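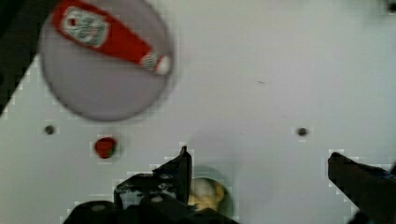

Ketchup, a grey plate and one small red thing.

2019-07-23

When I moved to Flondau I rented a flat with a kitchen, and the kitchen had a balcony, and on the balcony there were six empty pots. The landlord, Mr Zeman, said the pots belonged to the tenant before me and I could throw them away or use them. I did not throw them away. This is how I started to grow tomatoes, at the age of forty-one, without knowing anything.

In my childhood tomatoes came from my grandmother. She had a garden behind the house and she did everything there in the early morning, before I was awake, so I never saw the work. I only saw the bowl. I believed for many years that a tomato plant is something you put in the ground and then go away from it.

The first year I bought seeds from a rack near the till at Brinetti. I sowed them in March on the windowsill, all in one yoghurt pot, very close together, like grass. They came up and I was so proud that I sent a photograph to my sister. She wrote back: "What is it?" After two weeks the stems were long and white and they lay down on the soil. I learned the word "leggy" from a forum, and I still like this word very much.

Si-woo Bae from the second floor gave me three of his own plants that spring, out of pity I think. He grows a yellow kind and a dark kind with green shoulders, and he speaks about them like other people speak about football. He told me to bury the stem deep, up to the first leaves. I did it with a bad feeling, as if I was doing something cruel, but the plants stood up straight and by June they were taller than the railing.

Then I made the other mistake, the one with the water. I watered when I remembered, and when I remembered I watered a lot. The fruits got a black flat patch at the bottom and some of them split. Si-woo looked at them over his glasses and asked how often I was at home. Now I water each evening after the news, one can for two pots, and on the very hot days also before work. It is boring and it works.

This year I wrote down my costs, because my sister says my tomatoes are the most expensive in Europe. Soil, new string, feed, two bigger pots and a small can with a long neck: 88 euros. I have not calculated the price of one tomato and I do not plan to do it. The tomatoes from the shop are cheaper, I know, and in winter I buy them like everybody.

What I did not expect is the smell. If you touch the leaves your fingers smell green and a little bitter the whole evening, and your fingers become yellow too, which does not wash off with normal soap. I noticed that this was also the smell of my grandmother's apron. I had completely forgotten it. I stood on the balcony with my hand in front of my nose until the neighbour opposite waved to me.

My plans for the next season are modest. I want to sow later, at the end of March and not at the beginning, and only two seeds in each pot. I want to try basil between the plants, although Si-woo says it steals the water. And Mr Zeman has asked for a plant for his wife, so I must keep one more place free on the windowsill.

If somebody has experience with a balcony that gets sun only in the afternoon, please write me in the comments which kinds you grow. I have read many lists, but they all seem to be written for people with a garden. Small fruits are better for me, large ones are still green here in October. And if you know how to clean yellow fingers, write me this too. I tried lemon and it helped a little.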